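3.2 Materiais e disposição da mesa

A tarefa de separação foi organizada sobre um tampo liso e castanho, com pratos redondos como recipientes e letras de espuma do conjunto Prindau como peças. O inventário completo soma 77 letras – as duas com defeito de corte foram excluídas.

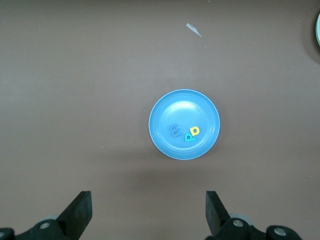 Figura 2. Prato azul-claro com as letras E, P e D; o D amarelo sobrepõe-se ao bordo superior do P.

A sobreposição parcial dificulta a leitura do contorno, sobretudo em letras com abertura interior, como o P e o D. A orientação não foi normalizada: uma letra deitada ou rodada conta como válida desde que assente no prato. Os fragmentos soltos sobre o tampo não entram na contagem.

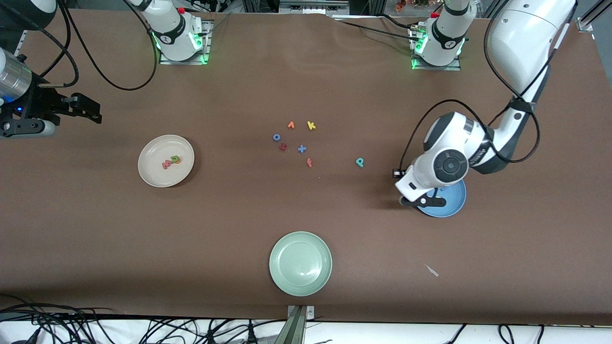 Cada prato é tratado como uma classe de destino, independentemente da cor das letras que recebe. As letras que permanecem diretamente sobre a mesa são registadas como não atribuídas – categoria mantida à parte no protocolo Candport. O tempo máximo por ensaio foi fixado em 600 s.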